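Jul 3, 2018

**Damasceno lift to close for repairs**

The public lift at Damasceno station will be out of use until January while its motor and doors are replaced, the operator Hesto has said. Work starts next week.

The lift links the lower platforms with the shopping street and is used by 700 passengers a day. It broke down 82 times last year, and in one case a woman with a pushchair waited two hours to be let out.

Hesto says the new doors will open faster and that the alarm button will ring through to a staffed desk. The contract has gone to Jelero, a local firm.
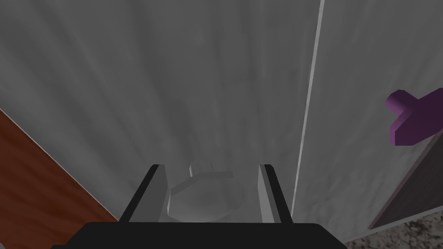

*Computer drawing with grey panels and a bright white strip.*

Passengers who cannot use the stairs will be offered a free minibus from the next stop, running every 20 minutes until the last train. Maiara Frota, who uses a wheelchair and travels to work from Damasceno, said the bus would add half an hour to her day. "I'd like it to run earlier in the morning as well," she said. "My train is at ten to six."

A petition asking for a second lift has 553 names. Hesto's area manager, Kamlesh Agarwal, said there was no money for one this year but that he would meet the organisers.

The minibus timetable is on display in the ticket hall. The stairs and the side entrance stay open as normal.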